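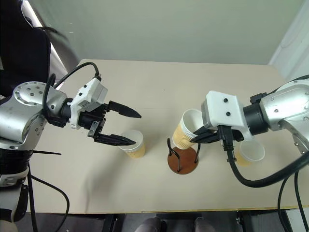 Search this forum – Search – Advanced

Paper cups, two arms, stock fingers vs. pointed: a long post

September 20, 2020
by flanbridge_refugee

I said in the other thread that I'd report back on the gripper swap, and then three people messaged me to ask whether I'd died. I hadn't. I was cabling.

Setup is a pair of arms facing each other across a table, head camera looking down, paper cups with the ribbed sleeves, and the little wood and wire cup stand as the target. The task is to pick up a cup, tip it over and hang it on a hook. A child of four can do this, and I've been beaten by one.

Grippers compared were the Tovenex parallel with the stock fingers (blunt, rubber pads, built like a snow boot) and the same gripper with the long black fingers everybody here kept telling me to buy. I ran 50 tries on each with the same cups and the same controller gains.

The stock fingers never dropped a cup. They also crushed so many that I started buying the sleeves in the big bag. The pads are wide enough that by the time the camera's depth agrees you have the cup, you've had it for a while.

The long fingers are much kinder to cups and they get in between the hooks, where the blunt ones just shoved the whole stand across the table. Tradeoff is that a cup held on its side can swing if you grab it too far from the middle. Slow down the wrist and it mostly goes away.

I also raised the head camera. Before, the white gripper housing sat right on top of the cup I wanted, and the controller would hunt around for it like me looking for my glasses.
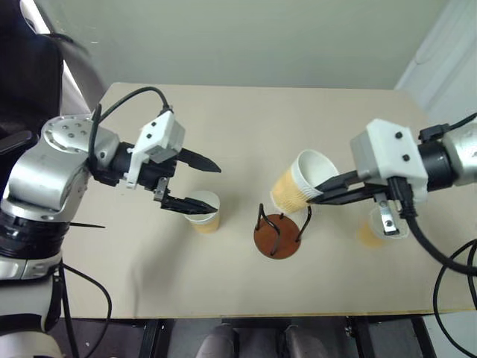
Josphat Waweru wrote:
Fingers are fine, but I don't buy the camera part. You changed the fingers and the camera height in the same week, so you can't say which one fixed the approach. Put the old fingers back on with the new camera position and run it again. I'd bet lunch the blunt ones do a lot better than you think.

2 replies to this comment

flanbridge_refugee wrote:
Fair, and annoying. The old fingers are in a drawer. I'd have to redo the tool offset, which took me an evening and most of my good nature last time.

Gerasimos Politis wrote:
I'm with the OP. We ran the Sernum arms with both kinds at my last job and the wide pads were hopeless on anything with a sleeve. The sleeve slides and the cup doesn't, so you end up holding a very nice sleeve. Camera made no difference for us, but ours was on a post by the wall and never saw much of anything.

kpodo_user wrote:
Has anyone tried force limiting in place of new fingers? The Kpodo controller lets you cap closing current per move. I set mine low for paper and leave it alone for everything else. Cost me nothing except reading the manual, and I recommend skipping chapter one.

flanbridge_refugee wrote:
Tried it on one arm. Low enough to spare the cup was low enough to lose it on the tilt. Could be my wiring.

Josphat Waweru wrote:
It's always your wiring. Tie down that loop over the left wrist before it snags on something, and post the gains.

flanbridge_refugee wrote:
Gains are in the first post of the October thread from last year, unchanged. I'll put the blunt fingers back on next weekend and run the 50 again with the camera where it is now. Loser buys lunch, and I want it noted that I'm not eating anything out of a paper cup.

Share – 2 shares – 945 views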